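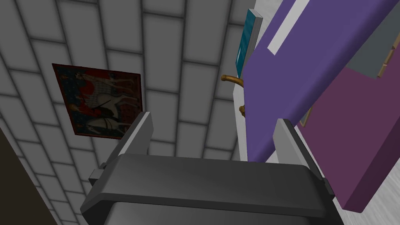
A grey gripper in front of a purple surface.

Changes to the 54 bus from September

Lehner has confirmed the new timetable for the 54 between Vurnstead and Isow. The draft went up at the bus station on 2019-05-27 and the final version differs from it in two places, so please throw the draft away if you picked one up.

The first bus out of Vurnstead will leave at ten to seven on weekdays, ten minutes earlier than now. The last bus back from Isow stays as it is. On Saturdays the early afternoon gap, when there was no bus for nearly two hours, has been filled with one extra journey each way. There is still no Sunday service, and Lehner says it has no plans for one.

Fares go up on the same day. A single from end to end will cost 7 pence more. Weekly tickets are unchanged and can still be bought from the driver – cash or card.

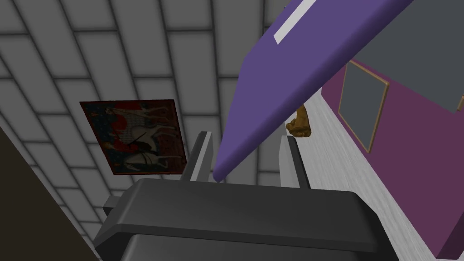
Stops

The stop at Mill Lane is closing. The pavement there is too narrow for the new shelter and the parish did not want a pole on its own. Passengers should use Church Street, which is a four-minute walk uphill, or the stop by the garage. Anyone who finds the hill difficult can ask the driver to set down at the old stop on the return journey until the end of the year. Picking up there will not be allowed.

The shelter at Gudia Farm will be moved across the road so that it is on the same side as the bus heading into Isow. Work should take up to 11 days. A temporary sign will mark the stop by the farm gate in the meantime. 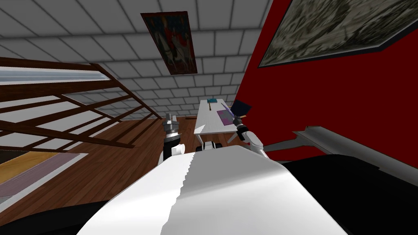 Will bus passes still be accepted before half past nine?

Passes are valid from half past nine, as now. On the 09.24 from Vurnstead the driver may accept them at his or her discretion, but please carry the fare in case.

Printed timetables will be in the library and the post office by the last week of August. Large print copies have to be ordered from the Lehner office in Isow. Ask for leaflet 798 and allow a week for the post.

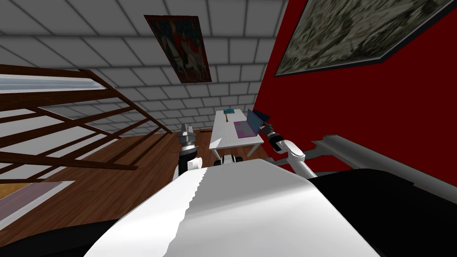

Gaétan Poirier wrote in to say that the earlier first bus will suit people changing on to the train at Isow, but that the connection coming home is still poor. He waits 35 minutes most evenings and would like the 17.40 held back until the train is in. We have passed his letter to Lehner and will print the reply when we get one.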